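Saturday, 2/17/18

There is a kind of optimism that only strikes people who have signed a lease and have 30 days before the movers come. I had it for a week. I bought a label maker. I drew a floor plan of the new place in Prunddale and colored the rooms in with my nephew's markers, and I told everyone who would listen that this time I would pack one room at a time, in order, like a grown-up.

I am now sitting on the kitchen floor eating cereal out of a measuring cup, the bowls having been packed first.

We last did this nine years ago, in October, in the rain, with boxes begged from the liquor store on Skorkus Avenue. Liquor store boxes are small, strong and already in the shape of a box, and I didn't appreciate any of that at the time. I complained about the little dividers. This time I was going to do it properly, so I ordered a bundle of new ones from Giden, who will bring them to your door flat, strapped together, and heavy enough that the driver gives you a look.

Flat boxes take up no room at all until you want to use one. Then you need the whole living room, and both hands, and ideally your chin. 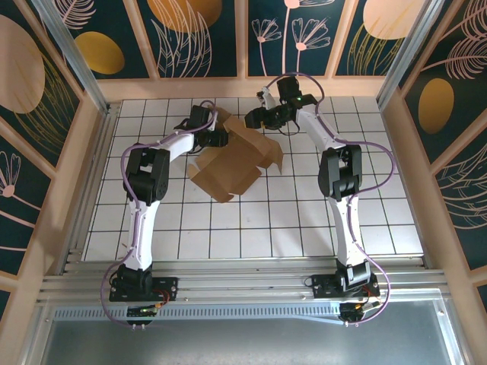

My own trouble is with flaps. I can do sides. Sides are a matter of pushing two corners toward each other until the thing pops open and stands there looking like a short hallway. Flaps are different. You fold the small ones in, you fold the big ones over, and while you reach for the tape, the small ones come back out to see what's going on. With every box there's a stage where one flap is hanging down showing its paler inside, the others are sticking up whichever way they please, and the sides have creases but no real commitment to them. I have lived in that stage since Thursday. Gil, who has opinions about everything except where his own socks should go, says you need one hand on the corner and the other reaching across the top, and that the tape should be somebody else's job. He then went to get coffee, so the tape was my job, and so was the corner.

The tape, by the way. I bought the kind in the gun with the teeth. The teeth are for the tape, in theory. Dulce Palacios from downstairs came up to see what the noise was, watched me wrap a length of it around my own wrist, and went back down for a pair of ordinary scissors and a roll of the brown paper kind you have to wet. She stuck three boxes shut before I'd finished telling her I had a system. She also pointed out that I was taping the tops of two of them before putting anything in. I said I was checking the fit.

So the system has been revised. Bottoms get taped the night before, in front of the television, when I'm calm. Books go in the small boxes (I have learned this, and so has my back). Towels go around anything that rattles. The label maker has been packed, I don't know where, and I'm writing on everything with a marker that smells like pears.

The moving company wanted an inventory with a weight on it and their website came back with an estimate of 2,251 pounds, which I took personally. I'd have guessed 600, plus the couch. Gil thinks it's all my cookbooks. I would like it noted that the exercise bike is his, and that it has been a coat rack since we carried it up the stairs.

Rooms finished: the linen closet, if a closet counts as a room, and this week it does. Next up is the hall cupboard, where I'm told there is a fondue set.

If anyone in the building wants a fondue set, come up. Bring a bowl.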